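**Korkard** is a lakeside plot development of 67 building lots on the wooded north shore of Lake Indel. It is one of the few places in the district where a buyer can still pick up bare land within walking distance of the water, and it has become a favorite with people who want to design their own home from the ground up.

## History

The land was a single 584-acre farm, known locally as Gurken, until the family that worked it began selling off its outer fields. Surveyor Duyên Lâm drew up the first plan of the lots. Her layout followed the old farm tracks instead of a grid, so almost every road at Korkard bends – and almost every bend opens onto a new view of the lake! The old stone barn was kept and now serves as the sales and meeting room.

## Lots and setting

Lots are grouped in five clusters, each with its own access lane. The largest are on the ridge, where the soil is thin but the outlook is superb, stretching over the lake to the Vũ hills. The lower lots have deeper soil and mature maples, and they turn a glorious color in the fall. Water and power run to the edge of every lot. Sewer service reaches only the three lower clusters, and ridge owners install their own septic systems.

A strip of shoreline about 50 feet deep is held in common and can't be built on. It has a gravel beach, a boat ramp and a wonderful footpath that carries on to the village of Indel.

## Building rules

Architect Darcy Pirihi wrote the design code, a refreshingly short document. Houses may have two stories, roofs must be dark, and no fence may stand between a house and the lake. Within those limits owners are free to build what they like, and they have: timber cabins, a round brick house and a long, low home set right into the hillside. There is no deadline for starting work, so many lots are still meadow.

## Ownership

Each lot is sold freehold with one share in the company that owns the lanes and the shore. The share passes with the land and can't be sold separately. Resales come up mostly in April, when the ridge lane reopens after winter.

## Gallery

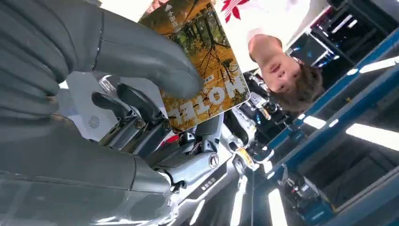
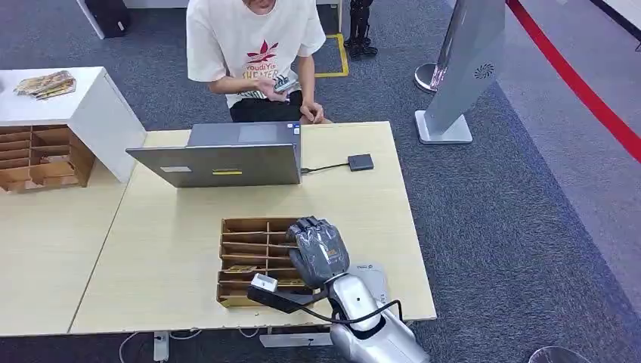
*First: card with an autumn forest photograph and the word "HOTEL". Second: laptop and cardboard organizer on a table.*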